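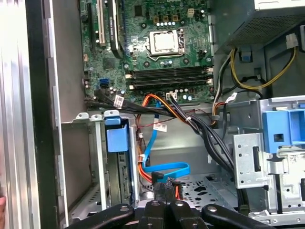 A wrist camera's view of an open desktop tower, with the gripper at the bottom. Photo: Dralholm

Dralholm Publishes Results of Gripper and Wrist Camera Comparison for Computer Disassembly

Louro Grip 5 Placed First for Cable Work; Plustach Camera Selected for Next Stage

Dralholm, the electronics recovery and refurbishment company, today released the results of a comparison of robot grippers and wrist-mounted cameras for the disassembly of used desktop computers. The trials were carried out at the company's test hall and ended in February. They covered two grippers, two cameras and one arm controller, and they will guide the equipment purchase for Dralholm's first automated dismantling line.

Desktop towers remain one of the harder products to take apart by machine. Cases differ from one maker to the next, cables cross the space in front of the parts that have to come out, and many of the latches and plugs were designed for human fingers. Dralholm currently dismantles all towers by hand.

"We receive mixed loads, and we cannot ask our suppliers to sort them by model," said Chrysoula Vlachopoulos, director of operations at Dralholm. "Any gripper we buy has to work inside a case that it has not met before. We wanted figures from our own benches before we placed an order."

How the Trials Were Run

The test team ran 3000 grasp attempts on 300 towers taken from ordinary incoming stock. Each attempt belonged to one of four tasks: pulling a data cable, unplugging a power connector, releasing a drive-bay latch and lifting out a memory module. Both grippers were mounted on the same arm, and all attempts were run through the Dunuder 308 controller so that differences in timing would not affect the comparison.

The first gripper, the Louro Grip 5, uses slim jointed fingers. The second, a parallel-jaw model built in Dralholm's own workshop, has wider pads and a higher closing force. Operators scored an attempt as successful only if the part came free without visible damage to the part or its socket.

The Louro gripper had the higher success rate on data cables and power connectors, where the fingers have to pass between wires and the drive cage. The workshop gripper did better on drive-bay latches, which call for more force than reach. Results on memory modules were too close to separate the two, and both grippers had difficulty opening the end latches when a cable bundle lay over the slot.

"Reach was the deciding point," said Armindo Peixoto, who led the trials. "A strong grip is of little use if the fingers meet the drive bracket first. We also lost a good number of attempts to cables that moved after the camera had located them, and that is a problem no gripper will solve alone."

Camera Findings

The team compared a Plustach wrist camera with an earlier unit already in use at the site. The Plustach camera gave more usable images at short range, in particular of small connectors close to the board. Bare metal was a source of error for both. Reflections from drive cages and brackets were at times read as edges, and the team has since changed the bench lighting to a softer source mounted to the side.

Camera position also mattered. With the camera set close to the fingers, operators could follow a grasp until contact, but the gripper then covered part of the work area. Dralholm has settled on a slightly higher mount – a compromise that keeps the fingertips in view and leaves more of the case visible.

"The images are what our technicians rely on when an attempt fails," said Iqra Mohmand, vision engineer. "They need to see which wire was caught and where."

Next Steps

Dralholm will order the Louro gripper, the Plustach camera and the Dunuder controller for a pilot cell with one arm. The workshop gripper will be kept for latch work and fitted through a tool changer. Memory modules will continue to be removed by hand during the pilot.

A written report with the results for each task is available on request.

Media contact: Sofia Vieira, Press Office, Dralholm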